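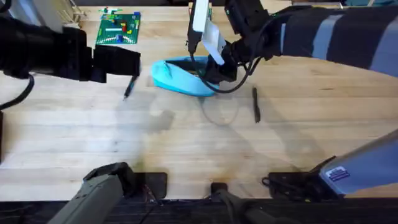
February 18, 2023
By Gunther Kröger

The Girkau Watch Night is a yearly service of song, silence and shared food held in the village church of Girkau on the last night of December. It is one of the best-loved small church customs in its region, and anyone who has sat through one will tell you why: the singing is wonderful! The service starts at 9 in the evening and runs until just past midnight, with long pauses in which people can walk about, talk quietly or step outside for air.

Origins

Watch night services are common in several Protestant traditions, and the Girkau one began in the usual way, as a prayer meeting to close out the year. Its special shape came later, when the congregation started reading aloud the names of everyone baptized, married or buried from the church in the past twelve months. The reading is still the heart of the evening. Each name is followed by one stroke of the small bell, never the large one, which is saved for midnight.

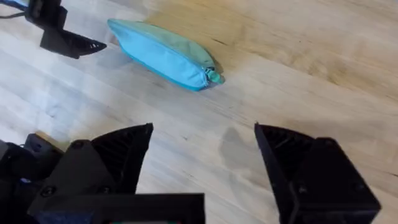 Order of service

The evening is built in 12 parts, called "watches," each with a reading, a hymn and a silence. The first four are led by the choir, the middle four by families of the parish, and the rest by the pastor. Hymns come from the Druramen, a thick local songbook with 297 tunes, many of them in four-part harmony and a few found in no other collection (the old harvest hymns are a real treat). Singers who know the book well rarely open it.

Between the eighth and ninth watches there is a break for soup and dark bread in the side hall. Visitors are welcome at the table and always have been.

Music

The present form of the music owes a great deal to Boonsong Luangrath, who came to Girkau as organist and stayed to lead the choir. He brought back the unaccompanied midnight hymn, sung in the dark with all the candles out, and it is a thrilling thing to hear. He also wrote new settings for the seventh and tenth watches, both now sung every year.

Attendance

The church seats about 400, and the gallery is opened when the main floor is full. Latecomers may enter during any hymn but are asked to wait at the door through the silences. Children often sleep on the rear benches, where blankets are laid out before the service, and are woken for the large bell.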